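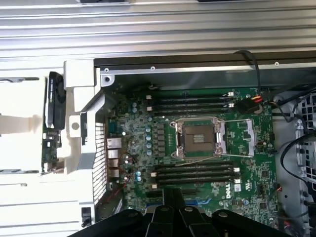 恋愛リアリティ番組「Arkville」 よくあるご質問

最終更新:12月

番組「Arkville」(制作:Thaler、配信:Trovent)に関して、視聴者の皆様から多く寄せられるご質問と回答を掲載しております。お問い合わせの前にご一読くださいますようお願いいたします。

放送・配信について

新しいエピソードはいつ配信されますか。
シーズン期間中、毎週金曜日の午後9時に配信を開始いたします。特別編の配信日時は、その都度番組ページにてお知らせいたします。

過去のシーズンを視聴することはできますか。
Troventにて、第1シーズン以降の全162話を配信しております。一部のエピソードでは、楽曲の権利の関係により、初回配信時と異なる音源を使用しております。また、第2シーズンの最終回は再編集版のみの提供となります。

字幕および音声解説には対応していますか。
日本語字幕は全話に対応しております。音声解説は第4シーズン以降が対象です。それ以前のシーズンへの対応は現在のところ予定しておりません。

海外から視聴できますか。
配信地域はご契約の国または地域により異なります。渡航先での視聴可否については、Troventのヘルプページをご参照ください。

投票について

視聴者投票にはどのように参加しますか。
Troventのアプリにログインのうえ、番組ページの「投票」から、支持するカップルまたは出演者を一組お選びください。投票は一つのアカウントにつき、各回一票までとさせていただきます。同一世帯であっても、アカウントが別であればそれぞれ投票いただけます。

投票の受付時間を教えてください。
エピソードの配信開始から翌日の正午までです。受付終了後に到着した票は、通信状況その他の理由を問わず、集計の対象となりません。

投票した後に変更や取り消しはできますか。
できません。確認画面で内容をお確かめのうえ、送信してください。

得票数は公表されますか。
各回の結果発表では順位のみをお伝えしております。得票数はシーズン終了後に番組ページで公表いたします。シーズン途中での個別のお問い合わせには回答いたしかねます。

投票結果と番組内の脱落者が異なる回がありました。なぜですか。
脱落者の決定方法は回ごとに異なります。視聴者投票のみで決定する回のほか、投票の下位三組の中から出演者同士の話し合いで決定する回がございます。決定方法は各回の冒頭でご案内しております。

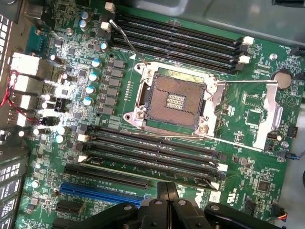
出演者の応募について

応募資格を教えてください。
応募時点で満20歳以上の独身の方で、撮影期間中に継続して滞在いただける方が対象です。芸能事務所等に所属されている方は、所属先の書面による同意が必要です。過去に選考を受けられた方の再応募も受け付けております。

応募から出演決定までの流れはどのようになりますか。
書類選考、オンライン面談、対面での面接、健康診断の順に進みます。前回の募集では2,707件のご応募をいただき、このうち221名の方にオンライン面談をお受けいただきました。選考の結果は、通過の有無にかかわらず電子メールでご連絡いたします。不採用の理由に関するご質問にはお答えしておりません。

友人や家族を推薦することはできますか。
ご本人以外からの応募は受理いたしかねます。ご本人に募集ページをご案内ください。

撮影期間中、出演者は外部と連絡を取ることができますか。
携帯電話等の通信機器は、原則として入居時に制作側でお預かりしております。ご家族の急病などの緊急時には、スタッフを通じて速やかに連絡が取れる体制を整えております。

出演者の心身の健康にはどのような配慮がなされていますか。
撮影前、撮影中および配信終了後の各段階で、専門の相談員による面談を実施しております。出演者は希望により、いつでも撮影を中断し、または途中で退去することができます。配信終了後の面談は、少なくとも6か月間継続いたします。

公開収録・撮影地について

最終回の公開収録を観覧することはできますか。
抽選により、およそ200名様をご招待しております。お申し込みは番組ページの専用フォームより、お一人様一回に限ります。同伴者は1名様までとし、お申し込みの際に氏名をご登録ください。当選された権利の譲渡および転売は固くお断りいたします。

未成年者は観覧できますか。
収録が夜間に及ぶため、18歳未満の方のご入場はご遠慮いただいております。

撮影地のStirneckを訪問できますか。
撮影に使用している邸宅は私有地であり、撮影の有無を問わず一般公開はしておりません。周辺道路での待機、敷地内の撮影、ドローンの使用は、近隣にお住まいの方のご迷惑となりますのでお控えください。

出演者に手紙や贈り物を届けることはできますか。
お手紙はThalerの番組係宛にお送りください。撮影期間中に届いたものは、退去後にまとめて出演者へお渡しいたします。飲食物、現金、金券、生花および動物はお受け取りできません。これらが届いた場合は、差出人様のご負担にて返送いたします。

SNS・報道について

出演者になりすましたアカウントを見つけました。
番組ページに出演者の公式アカウントの一覧を掲載しております。一覧にないアカウントから金銭や個人情報を求められた場合は、応じることなく、各サービスの通報窓口および番組係までお知らせください。

出演者に対する誹謗中傷について、どのように対応していますか。
番組公式アカウントの投稿に寄せられたコメントを確認し、侮辱、脅迫、個人情報の暴露に該当するものは予告なく削除いたします。悪質な投稿については、出演者の意向を確認のうえ、法的措置を含めて対応いたします。

元出演者が過去の発言や記事の中で番組について述べている内容は、公式の見解ですか。
出演契約の終了後に元出演者が行った発言は、ご本人の見解です。当方では個別の発言や報道の真偽についてコメントいたしておりません。交際の継続、破局その他、出演者の私生活に関するお問い合わせも同様です。

番組の画像や映像を個人のブログ等で使用できますか。
公式アカウントの投稿を、各サービスの共有機能により引用いただくことは差し支えありません。画面の録画、静止画の保存および再配布はご遠慮ください。報道機関の方は、媒体名と掲載予定日を明記のうえ、Thaler広報窓口までお申し込みください。

お問い合わせについて

上記で解決しない場合は、どこに問い合わせればよいですか。
料金、ログイン、再生の不具合についてはTroventのカスタマーサポートへ、番組の内容、応募および観覧については番組係のお問い合わせフォームへお願いいたします。受付は平日の午前10時から午後5時までです。シーズン期間中は回答までに5営業日程度を要する場合がございます。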